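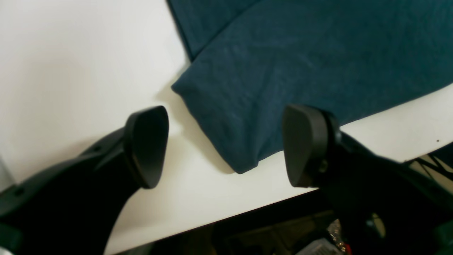

6 min read

Home News Clubs Calendar Newsletter archive Contact

Folding club: what we learned since October

Our robotics club at Torkance has a new project this term, and several parents and members from other groups asked us to write something about it. I am the one who keeps the notebook, so I am writing. English is my third language, please forgive me if some sentences are a little stiff.

The project is called Prima. The goal is simple to say: the robot must take a piece of cloth that lies on a table, fold it in half, and fold it in half again. A person does this without thinking. For us it is the hardest task we have tried in the club, and last year we did the sorting of plastic bottles, so we are not complete beginners.

Why cloth is difficult

A bottle has a shape, and the shape stays the same when you push it. If you know where the bottle is, you know where all of it is. Cloth does not work like this. When you touch one corner, the whole piece can move, and the next time you put it on the table it lies in a different way. A teal cloth, folded over once, has a thick rounded corner at the front, and the two fingers of the gripper have to come to the two sides of this corner and close on it. If they close too high, they take only the upper layer and the fold opens. If they close too low, they push on the table.

In the first month we had many problems with the height. The table in our room is white and smooth, and this is good for seeing the cloth, but a smooth table also lets the cloth slide. We would bring the fingers close, the first pad would touch the cloth a little before the second one, and the corner would move away. Some of the younger members became very good at guessing in which direction it would go.

Now we do it more slowly. The gripper opens wide, comes down next to the corner, waits for a moment, and then both fingers close at the same speed. The waiting was an idea from one of our newest members. The rest of us thought that it would change nothing, and we were wrong. I believe that the arm was still shaking a little after it stopped, too little for us to see it.

How a session goes

We meet after classes at 4 and we have the room until the cleaning staff need it. There are seven of us this term. One person drives the robot by hand with the controller, one person puts the cloth in its starting position, and one writes down the result. The others work on the program or on the homework that they should have finished before. After each group of attempts we change places, so that everybody drives and everybody writes.

The person who drives must move the fingers to the corner, close them, lift, carry the corner across and let it go. All these movements are recorded. Later the program uses the recordings to learn how to do the same thing alone. At the moment we have 1,037 recorded attempts. I must say clearly that this is all attempts, also the bad ones. We had a long discussion in the club about keeping the bad ones. In the end we keep them, with a mark in the notebook, and for training we use only the ones where the cloth was folded at the end.

What counts as folded was another long discussion. One member wanted the edges to match perfectly. But when we asked the same member to fold a towel by hand, the edges did not match perfectly either. Our rule now is that the edges may be different by the width of a thumb. We know that our thumbs are different. We use the thumb of the person who writes.

The camera at the wrist

Many visitors ask why we need a camera so close to the fingers, when we can put one above the table and see everything. We have tried to work only with the view from above. From there you can see the position of the cloth very well, but at the important moment the gripper covers the corner, and then you see only the gripper. The camera at the wrist looks down between the two fingers. It sees a small area, but it sees it at the right time: the edge of the cloth, the shadow under it, and how far the pads are from it.

The shadow is more useful than I expected. When the cloth is rolled up a little at the corner, there is a soft gray shadow on the white table, and when it lies flat the shadow is much smaller. Our older members use this when they drive. I have learned to look for it also.

The weak point is the light. Our lamps are in the ceiling and they are fine, but in the afternoon the sun comes in from the side and the program becomes confused by it. We close the blinds now. It would be better to record also with the blinds open, so that the program can learn both, and we plan to do this when the first fold is more reliable.

Where we are now

The first fold works when a person drives. When the program drives alone, it works sometimes. I do not want to give a percentage here, the notebook has two different ways of counting and we have not decided which one is right. The second fold is harder than the first - there are four layers at the end and the corner is thick - and the program has not yet done it alone in a way that we would accept.

We also have a question about different cloths. Most of our recordings are with soft and fuzzy material, which is easy to hold. A thin cotton shirt is another thing. We tried one near the end of a session and the fingers closed two times on nothing. Probably we need new recordings for thin cloth, and perhaps softer pads.

The Spahić workshop day

In spring there is a workshop day called Spahić, where clubs from the region bring their projects and show them on a table. It is not a competition with points, but there is a small prize from the public vote. We were there last year with the bottles. The robot from the club at Fondunach was next to us. It was drawing with a pen, and it had a much longer line of visitors than we did. We would like to bring Prima and let people put the cloth on the table in the way they want, and then try to fold it in front of them. This is a risk. We will decide after the winter break if we show the program alone or a person who drives.

For the trip and for new pads we need roughly 400 euros. The school pays for the bus, so this is mostly for material and the table fee. We will sell cakes at the open evening, and the list for baking is on the door of the club room.

What we need from you

If you have old towels or small blankets at home, please bring them. They should be clean and not larger than a bath towel. One color is best, the patterns can wait until later. Please do not bring anything with buttons or a zipper. There is a box for them beside the door of the club room, and you can leave them at any time during school hours.

We also have place for two more members. You do not need to know programming. You need patience, and you should be able to stay until the end of the session, because it is difficult to change the driver in the middle of a group of attempts. Come at 4 and ask for the folding table.

In the next newsletter I will write about the program and how we train it, with the results of the second fold if we have some.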